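Grolex two-finger gripper: replacement finger kit and fault notes

Hi all, and welcome to the page for the Grolex kit, the one I get the most emails about! I sell it through Praltside because I had the finger fault myself and got pretty cranky about it (on a Sunday, naturally).

What went wrong for me: after 3000 cycles the left finger started closing a touch late. Small cubes got nudged sideways instead of picked up, and cups got tipped over. No alarm and no error code, so I spent ages blaming my own program. The culprit was a worn guide pin, and with one finger lagging the grip force goes all over the shop. 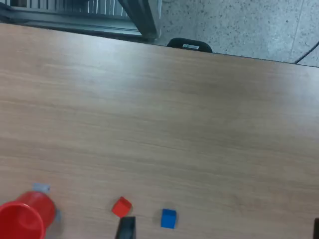 What's in the kit

You get 2 black fingers, 4 guide pins, a tube of grease and a hex key. It fits the Grolex and the older Sirano body, but not the Sirano Mini, sorry! Allow 30 minutes for the swap, a bit longer if your screws are as chewed up as mine were.

Before you fit it

Hit the emergency stop, then isolate the power at the wall as well. My gripper snapped shut when I reset the pendant with my thumb still in there, and I had a beauty of a bruise for 17 days. Keep your hands right out of it until you've done a slow test close over a cup.

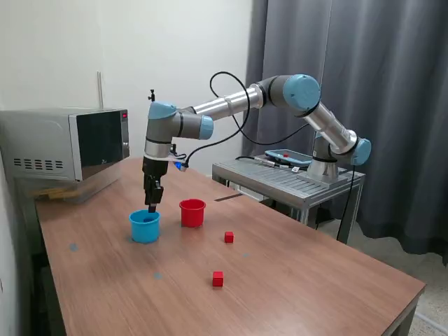
I run mine at low speed for the first batch, cups first and cubes after, and listen for clicking as the fingers come together. If it clicks, stop and check that the pins are seated all the way down. Still clicking? Send me the serial number and I'll post out another set.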